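Home | Components | Test Gear | Reviews | Contact

Filed under: RF & Microwave / Attenuators

Truvent 24 dB Step Attenuator: Bench Review

The Truvent is a coaxial step attenuator sold through Akgül. I ran it for 48 hours on a signal generator and a network analyzer, stepping it under load with a Witano switch driver.

Attenuation is set in 2 dB steps up to 24 dB. Flatness was good across the lower half of the band, with a small ripple near the top end – still inside the data sheet limit. Return loss dropped slightly at the last two settings. After 100 switching cycles, repeatability had not moved by any amount I could measure.

The control connector is the weak point. It has no latch, and the pinout is printed only in the manual.

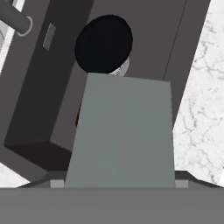 Verdict

A solid part for bench use. For rack mounting, order the locking cable separately.

Reviewed by Ya-wen Hsieh

This site uses cookies. Accept | Settings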